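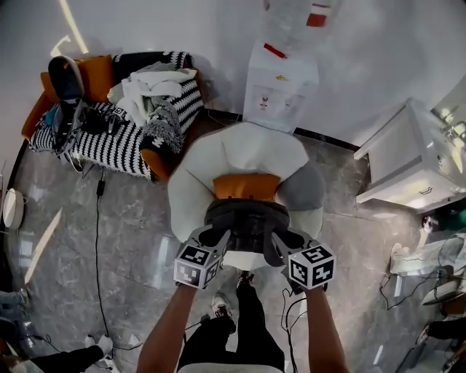
The round chair with its orange cushion, next to the orange sofa and striped blanket.

Home News Chairs & Sofas Stores Contact
Search this site Enter keyword Go
Last updated: May

Kallio lounge pieces come to all 9 Trondis stores

I get to write the fun one this month! I'm Urho Laaksonen, I look after the soft furniture at Trondis, and from the end of May our Kallio lounge pieces will be on the floor in all 9 of our stores (until now you could only sit on them in two, and I have heard plenty about that from the other seven).

The one people ask me about is the round chair. It has a tall, scalloped back, a bit like petals, in an off-white fabric with a gray section on one side. I argued for that gray section for months, so please be kind. We like it with an orange cushion, but the cushion is sold separately and it comes in other colors if orange is a bit much for your living room.

Then there's the sofa, and yes, the orange stays! Throw a black-and-white striped knit blanket over it, let the fringe hang down in front, and you have my favorite seat for folding laundry. Or for piling it up until tomorrow – I won't tell.

Pentti Vuorinen, who designed the chair with me, wanted the back taller still. "I wanted people to lean their whole head back and stay there," he told me. We met somewhere in the middle after a long afternoon and a lot of coffee.

The first delivery is 212 chairs, and the first 100 customers who order one get the cushion free. The sofa takes a little longer, so ask your store for a delivery date before you give the old one away.

Fabric samples are free at the counter, or write to the Trondis press desk and I'll mail you a set myself. Stores open at 9 a.m., and I'll be in the Brerero store all launch morning if you want to come and try the chair with me.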